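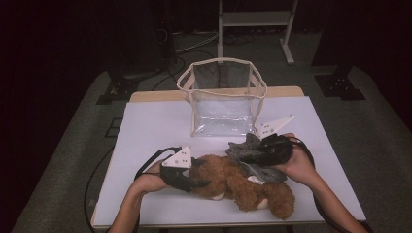
2 min read

Our equipment budget for the year finally got signed off, and I have been grinning about a spreadsheet ever since, so bear with me (sorry, Bit-na, that one was for you).

The big decision was how much to put into hand-held grippers and how much to save for an actual arm. I went in wanting the arm. Of course I did! But Bit-na Yoon sat me down with last July's numbers, and most of what we'd spent went on an arm that stood idle while we waited for good demonstrations to train it on. So the hand-held pairs come first this time, and the arm gets its own line in the next round.

We priced everything through two suppliers, Arango and Giltau. Giltau won on the grippers at $2296 a pair, with spare finger tips included, and you go through finger tips faster than you'd think. Arango was slower to answer but much better on cables. Please budget for cables! I put down one set per pair last year and ended up driving to Binville for more.

Then there's the cheap stuff, which I love pricing more than anything. A big white board to lay over the table. Printed marker plates. A clear bag with handles, a plush bear, some gray fabric. Soft things are where I want to spend our hours, because cloth and fur never sit the same way twice and a stack of blocks gets old fast. The whole shopping list of objects came to $108, and Rocío Tello still asked me to itemize the bear.

Two things I'd plan differently if you're starting from zero:

Ask about lead time before you ask about price. Our first quote looked great until I read the part about 28 days to ship.

Leave money for the room. Curtains, stands and somewhere to run the wires all cost something, and I had them under "misc" for far too long.

Next up is a trip to Lastthorpe to try a used arm that Rocío found listed. I've promised to take the tape measure and leave the checkbook at home. We'll see how long that lasts.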